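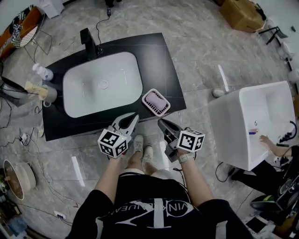 White sink, black counter, pink soap in its dish.

2 min read

Why do sinks have a drain? So dirty water can get out – easy. Some sinks have a second hole up high. Thats the overflow. Water gets too high, it slips out there.
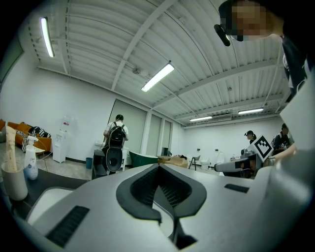

White cup on a black counter, lights on.

Soap next. Rub, rinse, dry. Put the bar back on a dish with slots so it dosen't go mushy. 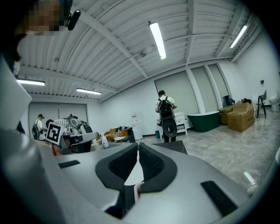

Washing up needs good light. Long tube lights on the ceiling, like these four – now you can spot the dirt!

765 shares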